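# Chapter 7. Hand Cleaning of Wooden Trays

## 7.1 Scope

Chapter 6 dealt with flat boards and worktops. A tray differs from a board in one respect that matters to the cleaner: it has a rim. The rim stiffens the floor and keeps the load from sliding off, and it also creates an inside corner along its full length. Most soil left on a tray after a quick wipe is found in that corner.

This chapter covers dry and damp wiping by hand with a two-layer sponge. Machine washing, oiling, and the repair of split rims are treated in Chapter 9. Lacquered serving trays are excluded.

The terms below are used throughout.

**Floor.** The flat interior surface that carries the load.

**Wall.** The raised part surrounding the floor. Its upper surface is called the lip.

**Seat.** The line where the floor meets the wall.

**Foam face, pad face.** The two working sides of a sponge with a bonded scouring layer.

## 7.2 Contact and pressure

A sponge cleans only where it touches. Foam under light pressure rests on the high points of the grain and bridges the low ones. As pressure increases, the foam spreads sideways and the contact area grows, up to the point where the cells are fully collapsed. Beyond that point added force produces drag and very little else.

The foam face is used for general wiping of the floor. The hand is laid flat over the pad face so that force is spread along the length of the block. Pressing with the fingertips alone leaves narrow clean tracks with soiled bands between them.
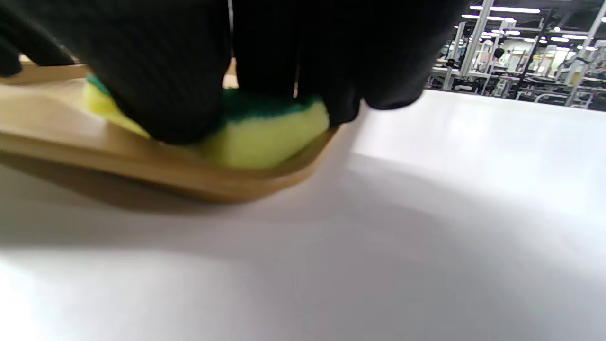

Stroke direction follows the grain wherever the grain can be identified. Strokes overlap by one third of the width of the sponge. On trays built up from small blocks, the grain may change direction at each joint, and the long axis of the tray is used instead.

The pad face is reserved for dried residue. It raises the fibers of unfinished wood, and a floor scoured repeatedly in one spot becomes rough enough to hold more soil than before. In the Molencombe wear series, unfinished trays were wiped for 900 cycles with the foam face and inspected under a low-angle lamp. Of 124 trays, 121 showed no raised grain. A matching set cleaned with the pad face was withdrawn at 32 cycles.

## 7.3 Support and holding

The tray is placed on a flat, stable surface before wiping begins. A tray that rocks will lift at one end under load, and the operator will reduce pressure without noticing it. If rocking is found, the tray is turned end for end and tried again. Persistent rocking indicates a warped floor; see Section 9.4.

The free hand holds the tray from outside. Gripping the lip from inside covers part of the seat and leaves it unwiped.

Gloves are worn on both hands. Knit gloves give a good hold on dry wood but absorb water and cleaning solution, and should be changed when damp. Coated gloves are preferred for damp wiping. A loose glove folds under the palm and makes the pressure uneven, so the size should be checked before a long run of work.

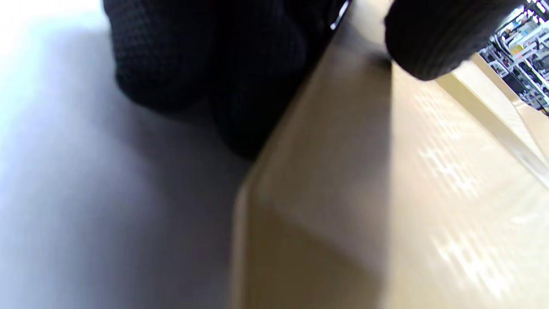

Between trays, the table itself is wiped. Grit on the table scratches the underside of the next tray and is then carried to wherever that tray is stacked.

## 7.4 The seat

The seat is wiped last. Soil moved outward from the floor collects there, and wiping it first means wiping it twice.

The end of the sponge is brought against the wall and pressed down and outward together. The stroke then runs parallel to the wall, from one corner to the next, without lifting. At each corner the sponge is stopped, turned, and restarted. Sweeping through a corner in an arc leaves a small triangle untouched.
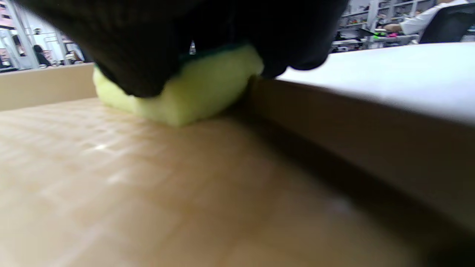
Jeanie Moffat objects to this order in her notes on the Grarico method, writing that "a seat packed with dry crumbs should be brushed out before a sponge goes anywhere near it." The objection is sound for heavily loaded trays. For these, a dry brush pass along all four walls is added ahead of the floor strokes, and the tray is tipped out before wiping. The seat is still wiped last.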